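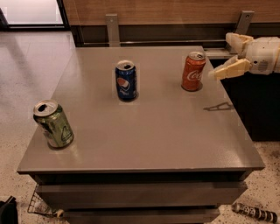

Household price panel for Ciltdale, README for the current release. Monthly shelf prices for a fixed basket of everyday goods, plus a short spending survey, put together so people can look at local inflation without waiting for the national figures. The drinks group has been reworked this time. Fizzy drinks in cans, the Pepsi and Coca-Cola sort, are now priced singly and no longer as part of a multipack, so the series has a break in it. See Known problems.

Last updated: November

## What's in it

- `prices.csv` – one row per item, per shop, per month. 464 items in the basket.
- `households.csv` – survey answers, 600 households invited, 297 replied in full. Partial replies dropped, not kept anywhere.
- `weights.csv` – spending weights, two versions (old and new, see below)
- `notes.txt` – collectors' remarks, typed up as they came. Spelling not fixed.

All files UTF-8, comma separated. Decimal point, no thousands mark. Missing is blank, never zero. A zero in `price` means free with something else and should be left out of averages.

## Columns you'll want

`item_id` stays the same for the life of an item. If a pack shrinks it keeps its id and `size` changes, so please work from `unit_price` and not `price`. `shop_type` is one of supermarket, corner, market, online. `offer` is Y if the price was a promotion anyone could get, N otherwise. Loyalty card prices are in `card_price`, and they are not used in the index.

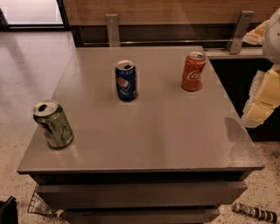

`month` is the month of collection. Collection runs over the first half of the month, mornings mostly, before noon where we could. Market stalls get priced later in the day when they've been missed first time, and these rows have `late` = 1.

## Weights

Old weights come from the first Stunetti survey round. New weights from the current one. Index is chained at the join. If you only want a quick look, use version 2 throughout and ignore the chain – the difference is small for food, bigger for fuel and rents.

Rents are from Goossens listings, asking rents only. They lead what tenants already in place are paying by quite a while, so dont read them as housing costs in general.

## Known problems

- Drinks: break at the move to single cans. No overlap month, sorry. Do not chain across it.
- Corner shops are thin in the east of town. Two closed and weren't replaced.
- Survey replies lean older and owner-occupier. No reweighting for tenure yet.
- Fuel price is the pump price on the day. Very jumpy.
- Seasonal fruit carried forward at the last seen price for up to three months, then droped.
- Clothing: don't use it for anything serious.

## Not for

Wage claims, rent reviews, or anything contractual. It's a small panel and one town. Also not comparable with the national index line by line, the groups are cut differently.

## Building the index

Run `make index` from the top folder. Needs the Rukex package, whichever version is pinned in `requirements.txt`. Newer ones change how blanks are handled and the totals come out wrong without any warning. Output goes to `out/`. Delete the folder first if you have an old run in there.

## Use and credit

Free to use, including for teaching. Credit "Ciltdale household price panel" and give the release month. Corrections welcome, open an issue with the `item_id` and month. Next release should have tenure weights in, if the second mailing gets enough back.

2 comments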